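Old Towers, Opened Up

Gallery posted January 2021
Words by Heather McKinnon

I keep hearing that a used office desktop is the bargain of the decade. Bronwyn Pomare at Tipoki sells them on for up to 60 dollars and swears by them. I have my doubts, so I asked to see the insides before buying anything.

Processor and socket

Seller listings love the word "refurbished." I'd want to know if the old thermal compound was properly cleaned off the lid before fresh stuff went on, and most listings won't tell you.
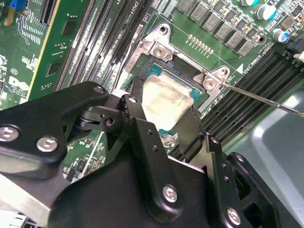

Bronwyn says a smear of residue is no big deal. Maybe. I've read the same claim on the Jalari forum and the opposite claim 6 posts later, so I'd still wipe it all away and start over. It's a few minutes' work.

The whole case

A Dell board, with the power supply and hard-drive carrier sharing the same side of the tower. People call this layout easy to service — I'd like to hear that from someone with big hands. The blue slot latches are a nice touch, if they still hold after years of use.
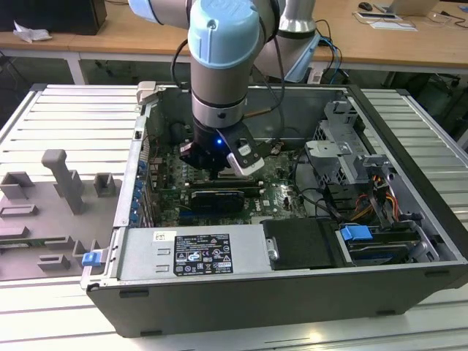
Still undecided

Bronwyn offers a 9-month warranty. Ask me again in June.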